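**Ticket: bedroom scenes, "tidy up" episodes getting thrown out by the checker**
Status: open (mostly fixed, see the end)
Queue: Trilness sim data
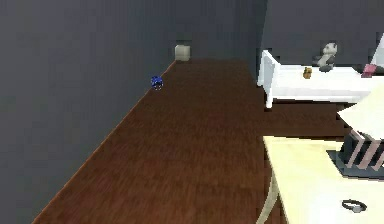 So I've been chewing on this since Saturday and I'm going to write the whole thing down, wrong turns included, so that whoever picks up the kitchen scenes next doesn't have to do it all again.

The short version: we're collecting simulated tidy-up episodes for Trilness, where the robot gets an instruction, goes and finds a thing, and puts it somewhere sensible. The Lodby generator builds the rooms and Chuensuk replays the episodes and decides if they're good enough to train on. I ran a batch of 200 bedroom episodes and Chuensuk rejected 43 of them. Normally I lose a handful, so I figured I'd broken something. (I had. Two things, as you'll see.)

### What the rejects looked like

Every one of the 43 had the same error:

`target_not_reached: final pose outside tolerance`

Which tells you next to nothing, thanks Chuensuk. I opened a few in the viewer and the motion looked fine to me. Robot drives over, arm goes down, gripper closes, arm comes up, and there's nothing in the gripper. Then it carries that nothing very carefully over to the bed and lets go of it. I watched that more times than I needed to, I'll admit.

The instruction text in all of them was some version of "pick up the blue thing on the floor and put it on the bed." The "bring me the panda" episodes were all fine, and so were the ones where the robot has to take something off the yellow table. It was only floor pickups, and only this room layout, the one with the long gray wall down the left side.

### Try 1: blame the floor

My first thought was the dark wood floor. The blue object is pretty dark itself, and the floor texture is kind of blurry at that resolution, so maybe the detector wasn't getting a clean outline and the grasp was landing off to one side. I swapped in the light floor and reran the rejects.

Same result, every single one. I put the dark floor back because I like having it in the mix, it makes the models work a bit.

### Try 2: blame the gripper

Then I got it into my head that the fingers were closing too early. I slowed the close down, then I slowed the approach down, and then I slowed everything down so much the episodes hit the time limit and I got a whole new error to look at. Reverted all of that. Please ignore the branch called `slow-hands`, I'll delete it.

### Try 3: look at where the thing is (should have been try 1)

I was eating lunch with the viewer open on my other monitor and it finally hit me. The blue object is right up against the wall, sitting on the baseboard line. Our grasp planner likes to come in with one finger on each side, and it had picked an angle where one of those fingers needed to go exactly where the wall is.

In a real house the finger would bump the wall and you'd hear about it. In our sim, the walls in this layout had collision turned off! So the finger sailed into the wall, the gripper closed at an angle that made no sense for a round object, and the thing squirted out as the arm lifted. The viewer draws the wall over the finger, so from most angles it looks like a perfectly normal grasp.

I checked the layout file and yep, `wall_left` had `collide: false`. The back wall was set correctly. I asked Pongsak Sombatkul about it and he remembered turning it off back in October, when the robot kept spawning halfway inside the wall and exploding across the room. So it was my bug report that got it turned off in the first place. Great.

### Fix, part one

- Turned collision back on for `wall_left`.
- Moved the robot spawn area toward the middle of the room. There's that whole open stretch of floor between the wall and the furniture, so there's no need to spawn anywhere near the wall.
- Told the grasp planner to throw out any approach where a finger path touches a wall, and to try again with the hand turned so both fingers run along the baseboard.

Reran the rejects. Almost everything passed, and I was about to close the ticket and go home.

### Fix, part two (the annoying part)

2 of them still failed. Different error this time:

`placement_conflict: target region occupied`

The pickup was good now, but the drop spot was bad. "Put it on the bed" picks a random point on the top surface, and in both of these the point was practically on top of the little tan figure that stands near the panda. So the robot sets the blue object down, clips the figure, and Chuensuk marks it as a conflict, which I think is fair. I wouldn't want a robot doing that in my room either.

The generator is supposed to keep clear of anything already on the surface. I dug around and the keep-clear list was only reading objects tagged `toy`. The panda has that tag. The tan figure was tagged `decor`, and so was the pink item at the end of the bed, so as far as the sampler was concerned most of that bed was wide open. I changed it to look at everything resting on the surface no matter what the tag says. Both episodes passed after that.

Side note for the asset people at Clolgate, if they read this: the tag on the tan figure changes between versions of the bedroom pack. I don't mind which one you pick, but can we please stick with one?

### What about the data we already have

This is the part that bugs me. The layout has been around a while, and I went back through the stored set to see how many episodes used it with the bad wall. It's 1,187. Chuensuk passed them, but passing only means the object ended up in the right place. Some of those could easily be lucky grasps with a finger stuck in a wall, and I really don't want a policy learning that walls are a suggestion.

I don't think we should dump the lot. Plenty of them never go near the left wall at all, they're table and bed tasks, or they go to the beige box in the far corner. (Okay, the box one needs a closer look too, it's sitting where the two walls meet.) What I'd like to do:

1. Replay all of them with collision on.
2. Keep anything where the arm path comes out the same as before.
3. Re-collect the rest with the new planner settings.
4. Put a note in the dataset readme so people training on the old version know what they've got.

Step 1 is running now. It's slow, I only get the shared machine overnight.

### Small things I noticed along the way and am not fixing today

- The lamp with the striped body has a collision shape that's a plain box around the whole thing, shade included. Reaching for the ring-shaped item near the front of the table works okay, but the arm takes a silly detour to get there.
- The ring-shaped item is called `watch` in some instruction templates and `bracelet` in others. I kind of like it, people do call things by different names, but somebody should decide if it's on purpose.
- "The blue thing" is a vague instruction and I want to keep it. If we ever add a second blue object to this room though, we need to revisit it.
- The reject message should say whether the object was ever in the gripper. I'd have saved myself a day and a half.

### Log

**9:10** Replay started, collision on, new build.
**11:40** Stopped it, wrong build. Started again.
**2:15** First chunk done. Table tasks look the same as before. Floor pickups near the left wall are differing, as expected.
**4:50** Box episodes: a few of them differ too, the elbow brushes the left wall on the way in. Adding those to the re-collect list.

Leaving this open till the replay finishes. Pongsak, can you check the spawn change before I push it to the other layouts?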